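I told Silvia Vávra the application would sail through. One word, Gurkora, for fizzy lemon water – who else would want it? Six weeks later a letter came from a firm selling pickles under Gurkoro. One vowel! I read it standing up and then I read it again in the bathtub.

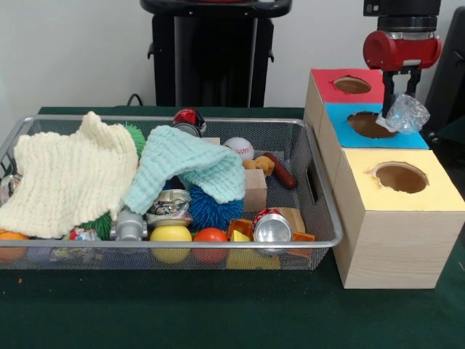
*Plonitz, January*

The hearing room smelled like floor wax. Their lawyer, Mr. Ďurica, had brought 17 jars and lined them up by size. Silvia had brought one bottle and a cold.

"Would you confuse these?" the examiner asked me.

I said no. Then I reached for my water and drank a good inch of brine.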